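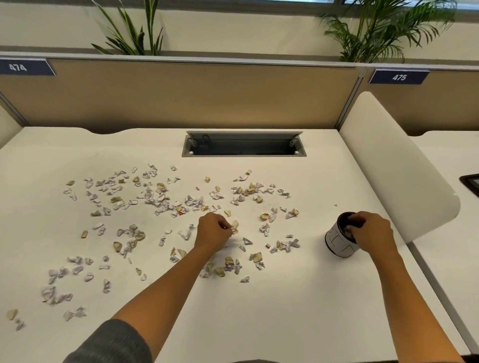
Crumpled paper, a white desk and a container to put it all in: the job as a pair of hands does it.

There is a drawer in the workshop at Iltach that Fatima Makhubela won't let anyone tidy. It holds finger pads, the little rubber ones that go on the ends of a robot's gripper, and they are sorted by how tired they are. New ones live at the front. Then come the ones with a bit of shine on them, then the ones that have gone smooth as a river stone, and right at the back are the split ones, which she keeps for reasons she has never quite managed to explain to me (I asked her more than once, and each time she laughed and closed the drawer).

Makhubela looks after a machine called Prinura. It has two arms on a rolling base, and its work is clearing desks in offices after people have gone home. If you picture that as an easy sort of job, I'd ask you to crumple a sheet of paper, tear it into bits and scatter them over your own desk before reading any further. Your fingers will know what to do. They'll pinch a scrap without squashing it flat, steady the bin with the other hand, and go back for the next one while you think about dinner. Getting a machine to do the same, night after night, is mostly a matter of upkeep, and the upkeep is what I had come to see.

It starts with the pads. Paper is a surprisingly dirty thing to handle, and after enough scraps a fine dust works its way into the grooves of the rubber. The grip gets slippery, and Prinura, which is a polite machine, closes its fingers a little harder to make up for it. That wears the pad faster, and it also strains the small motor behind the knuckle. So every pad is wiped with a damp cloth at the end of a shift and changed after 2000 picks, whether it looks worn or not. Makhubela used to go by eye. "I was always sure I could get one more night out of them," she told me, "and I was usually wrong by about the middle of that night."

Changing them is a fiddly business. Each finger has 2 screws no bigger than a grain of rice, and they love to roll. She works over a baking tray with a dish towel in it, a trick she brought from home, and she presses each new pad down with her thumb and holds it for a slow count before she reaches for the screwdriver. Then both grippers have to be taught where their own fingertips are again, since a fresh pad is a hair thicker than the old one. She drives the fingers shut on a steel strip, reads the gap off the screen, types in the correction, and does the whole thing 3 times. If the readings don't agree she takes the pad off and starts over, with a sigh but no bad language, at least while I was there.

After that comes the part I liked best, the practice desk. It is an old white one that came to the workshop when an office at Swanepoel was refitted, and Makhubela spreads it with torn paper in every shade she can get hold of. Pale scraps on a pale desk are the hard ones. A bit of tan wrapping stands out nicely, but a crumpled white corner on a white top is mostly a matter of shadow, and the lamps have to be set so that there is some shadow to find. She spent most of February moving lamps. In the end they went lower than anyone had wanted, and she marked the stands with tape so that a helpful person with a vacuum cleaner couldn't undo the work.

The bin matters too, more than you'd think. A light bin tips when an arm leans on it, so one hand has to hold the rim while the other drops things in, and the holding hand needs its own setting: firm enough to keep the bin still, soft enough to leave it round. Makhubela keeps that number in a notebook with the date she last changed it, Dec 25, 2023. I raised my eyebrows at that one. She said the building was quiet and the heating was on, and her sister's lunch wasn't until later.

The wrists get grease on a schedule. The cables get a look every week for rubbing, mostly where they bend at the elbow, and she runs them between her fingers with her eyes shut, feeling for a rough patch. Once she found a nick that way which hadn't shown up in any test, and she fixed it that afternoon with a new sleeve from Rarnis, the supplier she likes because they answer the phone.

When everything is back together she lets Prinura loose on the practice desk and stands beside it with her coffee. On the evening I visited it took 9 scraps without a fumble, then knocked the next one onto the floor - a tiny lavender thing, light as a moth. Makhubela bent down, picked it up and put it back on the desk, and the arm came around again.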